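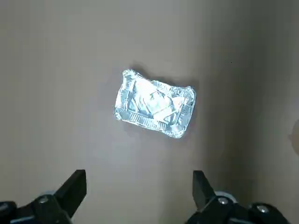 The foil tray, from the small camera down by the gripper.

I took Wednesday afternoon off to go to the open day at Mostance. It's on the Fleton road, past the garden centre, and I'd driven by it for years thinking they did lifts. They don't. They have a long room upstairs with robot arms in it, and once a year in August they let people in to look.

Parking was easy. You sign a sheet at the desk, get a sticker and wait on the stairs until there are enough of you for a group. Ours was mostly retired people and one father with two girls. Nele Wouters took us round. She has worked there since it was still called Alard, and she talks quietly, so it pays to stand at the front.

The table I stayed at longest had two arms over it and a few ordinary things on a brown surface: a yellow plate, a blue cloth, something wrapped in foil and a small orange-red thing shaped like a carrot. Nele said foil is a nuisance for them. It shines differently every time it moves and it keeps whatever dent you put in it. They have 467 recordings with foil in them so far and want 1,000 before the winter.

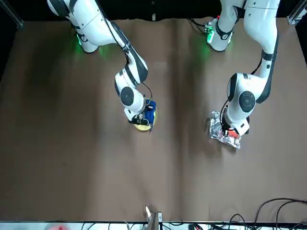
Both arms busy, one with the blue cloth and one with the foil.

It is slower than I expected. I have watched the videos people send round, and I suppose a lot of those are speeded up. Standing next to it you have time to look at the fingers and guess what they're going for. I guessed wrong more often than right. The younger of the two girls was much better at it than me.

Page last changed: Wednesday, 21:40 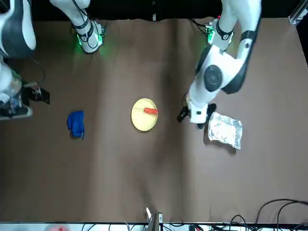

I asked Sem Maes, who was sitting at the screen, what a pair of arms like that costs. He wouldn't say, but he did tell me a set of replacement fingers is 50 euros and that they get through a fair few. The man behind me wanted to know if it could do his washing up. Sem said to ask again in a few years.

After that we had coffee in the canteen and a talk from someone at Desmet, who supply the metal framing. It was mainly about the metal framing. I left before the questions.

They were hoping for 2,000 visitors over the whole week. I'd go in the afternoon if you can, as the morning groups were apparently packed. The lift was out of order when I was there, so ring first if you can't manage stairs.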